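Home | Topics | Signal and Circuit | Index A–Z | Recent changes

Voltage-controlled filter

By Sille Bundgaard. Last revised in December

A voltage-controlled filter (VCF) is an electronic filter whose operating characteristics, chiefly its cutoff frequency, are set by an applied control voltage. It is one of the standard elements of a subtractive analog synthesizer, where it usually follows one or more oscillators and precedes the final amplifier. By removing part of the harmonic content of a bright waveform, and by changing how much is removed while a note sounds, the filter has a large influence on the perceived tone of the instrument.

Voltage-controlled filters are made as circuit boards for modular systems, as sections of complete keyboard instruments, and as stand-alone effects units. Many are also sold as kits or bare boards for home construction.

Principle of operation

An ordinary passive filter consists of resistors and capacitors whose values fix the frequency at which the response begins to fall. To make that frequency variable under electrical control, one of the fixed elements must be replaced by something that behaves like an adjustable resistance or an adjustable current source. Transistors, diodes, light-dependent resistors and operational transconductance amplifiers have all been used for the purpose.

In most designs the control voltage passes first through an exponential converter. This stage turns equal steps of voltage into equal musical intervals. Under the common standard of one volt per octave, raising the control input by one volt doubles the cutoff frequency. A filter tuned to 1,000 Hz with no control voltage applied will therefore move to 2,000 Hz when one volt is added. Accurate tracking is less important in a filter than in an oscillator, but it matters when the filter is made to oscillate and is played as a sound source in its own right.

Response types

The low-pass response is the most widely used. It passes frequencies below the cutoff and reduces those above it. A high-pass response does the reverse, and a band-pass response reduces frequencies on both sides of a center point. A notch response removes a narrow region and leaves the remainder.

The steepness of a filter is given in decibels per octave. Each simple stage, or pole, contributes 6 dB per octave, so a four-pole low-pass filter has a final slope of 24 dB per octave. Two-pole filters are often described as brighter or more open, since more of the upper harmonics survive. Such descriptions are subjective and depend also on the level of the input signal and on the amount of distortion in the circuit.

Resonance

Resonance, also called emphasis or Q, is produced by feeding part of the output back to an earlier point in the circuit. Frequencies close to the cutoff are strengthened and a peak appears in the response. In a four-pole ladder with inverted feedback, oscillation begins when the gain around the loop is sufficient to overcome the loss in the four stages at the frequency where their combined phase shift reaches 180 degrees. The result is close to a sine wave.

A well-known side effect in ladder designs is a drop in the level of low frequencies as resonance is increased. Some builders compensate by mixing a portion of the input signal into the feedback path. Others leave the circuit alone and regard the loss as part of its character.

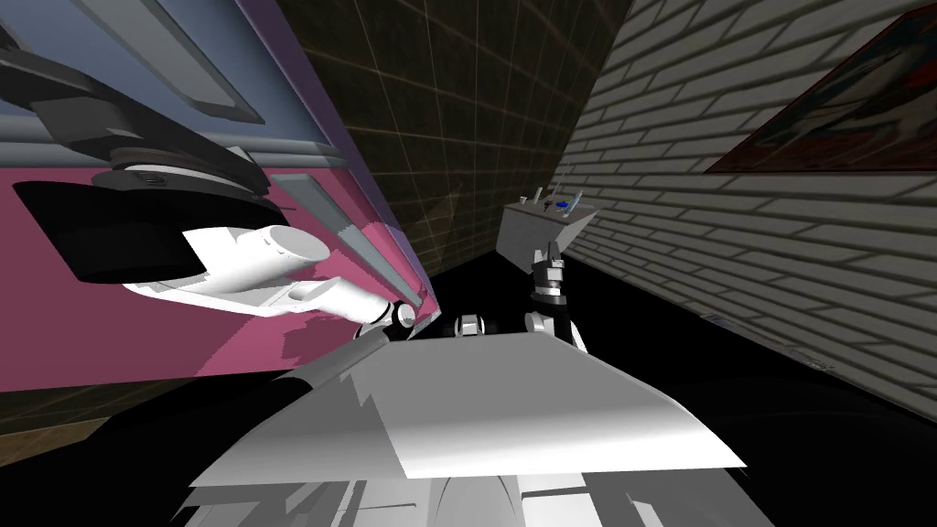
Grethe Vigfúsdóttir wrote to dispute the word "loss" in the paragraph on resonance: the bass is still present, she argued, and anyone who turns up the input level as the resonance rises will find it again, along with a good deal of extra distortion. Her letter added that compensation circuits tend to make the peak sound smaller than it measures. Both points are generally accepted, although the second depends on how the listener matches the overall volume.

Common circuit families

Transistor ladder. Pairs of transistors are stacked in a column, with a capacitor joining the two sides at each level. The control current enters at the bottom and sets the effective resistance of every stage at once. The signal must be kept small to avoid heavy distortion, and the output is recovered by a differential amplifier at the top. Matching of the lowest and highest pairs is usually recommended, and matching of the middle pairs is of less consequence.

Diode ladder. This arrangement resembles the transistor ladder but uses diodes, or transistors wired as diodes. The stages are not isolated from one another and interact, so the corner of the response is softer.

Transconductance amplifier. Each pole is formed by a transconductance amplifier, a capacitor and a buffer. Parts count is modest and the poles can be arranged in a number of ways. The inputs overload easily and are normally preceded by a resistive divider.

State variable. Two integrators and a summing stage are connected in a loop. Low-pass, band-pass and high-pass outputs are available at the same time, and a notch may be obtained by adding the low-pass and high-pass outputs together. The slope is usually 12 dB per octave.

Vactrol-based. A light source and a light-dependent resistor are sealed in one package. The resistance changes slowly after the light is removed, which gives percussive sounds a natural decay. Variation between individual parts is large.

The Frandsen and Brullow boards

The Frandsen board is a four-pole transistor ladder distributed as a bare circuit board from Stasbridge. It was drawn up by Ulises Cuadros as a companion to an existing oscillator card and keeps the same mounting pattern and power connector. The front panel provides a coarse and a fine frequency control, three control inputs – two of them with attenuators – and a resonance control. A first run of 598 boards was followed by a second of 1,362, in which the spacing around the trimmers was widened and a misplaced label beside the output capacitor was corrected.

The Brullow board, produced later in Stondamport, is a state variable design with the same outline. Sigrún Kirkegaard laid it out on two layers and placed the exponential converter at the far end from the voltage regulators in order to limit drift during warm-up. It offers separate jacks for all four responses. The construction notes call for 30 minutes of warm-up before any trimmer is adjusted.

The two boards are frequently installed side by side. With the Frandsen set to low-pass and the Brullow high-pass output feeding it, the pair acts as a wide band-pass filter whose upper and lower limits can be moved independently. 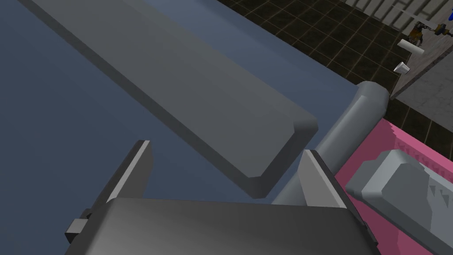
Can both boards be driven from the same one-volt-per-octave source? They can, provided the source is buffered and each filter is trimmed separately, since a passive splitter will pull the voltage slightly low and both cutoffs will track flat.

Calibration

Most voltage-controlled filters have at least two trimmers. The first sets the scale of the exponential converter, and the second centers the range of the front panel control. Where the filter is able to oscillate, calibration is carried out with the resonance at maximum and no signal at the input, so that the sine wave at the output can be measured with a tuner or a frequency counter.

The usual procedure is to apply a low control voltage, note the frequency, raise the voltage by one volt and adjust the scale trimmer until the new reading is exactly double the first. The low reading will have shifted in the process and the two steps are repeated until no further change is needed. A third trimmer, where fitted, reduces control feedthrough, the thump heard when a fast envelope is applied to a filter with no input signal.

Temperature affects the converter directly. A temperature-sensitive resistor placed in contact with the matched transistor pair corrects most of the error. In filters that will never be played as oscillators the part is often replaced by an ordinary resistor of the same value.

Use in performance and recording

The cutoff input most commonly receives an envelope generator, which opens the filter at the start of a note and closes it as the note decays. A low-frequency oscillator produces a regular sweep. Keyboard voltage may be added in full, so that every note has a similar tone, or in part, so that higher notes are slightly duller. Audio-rate modulation from a second oscillator yields clangorous sounds and is more effective where the response of the control input is fast – vactrol designs are poorly suited to it.

Kaj Brynjólfsdóttir's patch sheets for the Frandsen board make extensive use of audio-rate modulation at low resonance settings and are often copied into builders' manuals.

See also

Exponential converter
Operational transconductance amplifier
Voltage-controlled amplifier
Voltage-controlled oscillator

Contact the editors | Copyright Signal and Circuit | Back to top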